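Comparing two hand-held gripper tools this month, the Sturier and the Lundgren. Same wrist camera model on both, same controller firmware, same operator glove. Notes as I go.

Setup first. Bench work is at the Odbridge shop. Pieter Visser wrote the logging script, I hold the tool, Ebuka Danladi reads off the marks. 64 grasps per tool, split across 2 object bins.

Trigger feel. Sturier has a long pull with a flat force curve until the last bit of travel. Lundgren is short and stiff. After 19 grasps in a row my index finger prefers the Sturier. The log has no column for that.

Jaw position. Both report it from an encoder on the trigger linkage, so backlash in the linkage shows up as jaw error. Lundgren has a preload spring there. Sturier leaves it to calibration.

Repeatability at the closed position is better on the Lundgren. At half open I can't separate them with the gauge we have.

Latency between camera and encoder. Pieter's script flashes an LED and closes the jaws on a switch, then lines up the two edges. Sturier holds a constant offset. Lundgren's offset drifts over a session and snaps back when the controller reconnects. Constant is easy to subtract. Drift has to be logged.

Next item is what the camera gets when a gloved hand or a sleeve comes in close. Two views from the tool camera, same place:

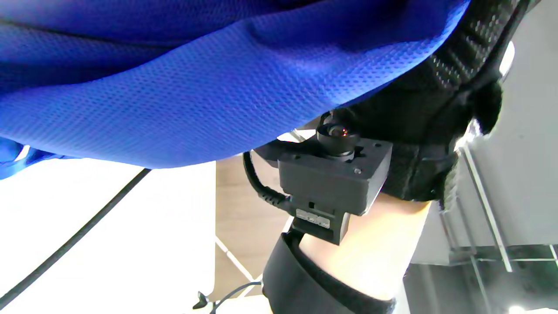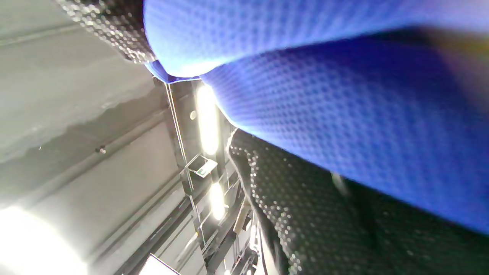 Tool camera, both views: blue textured material close in, bright white glare toward the left. Second view is the soft one on the blue.

The tracker cares about both of those things. A large near surface takes away most of the background features, and what is left has to carry the pose. Fine repeating texture is bad for matching, one dot looks like the next.

Second view, the rail down the middle has hard edges and would normally be good for tracking. The two light strips on it are a problem with auto exposure on. The glow from the upper one bleeds into the edge of the glove.

Locked exposure is therefore the default from here. Tried 5 fixed settings. Short ones keep the lights under control and lose the dark material. Long ones do the reverse. Settled one step shorter than the middle.

Question from a reply: why not a wider lens? It's already wide. Wider gets more background in, and also more hand. The mount angle matters more. Tilting the camera toward the fingertips gives a better look at contact and a worse look at the room.

Cable routing. Sturier exits at the side and needs a clip or it ends up in view on wrist rolls. Lundgren exits at the back and pulls on the connector. Ebuka put a strain relief on the second one and the dropouts stopped.

Controller notes: the Wostesport box runs both tools without changes, except the Lundgren needs its trigger axis inverted. Set it in the config file. The menu option does not survive a power cycle.

Where it stands: Lundgren for jaw accuracy, Sturier for timing and long sessions. For tracking they are the same tool, given the same camera and the same exposure.

Remaining: the thin object bin, and a rerun of the drift test with a shorter cable. Offset plots when Pieter has cleaned up the axes.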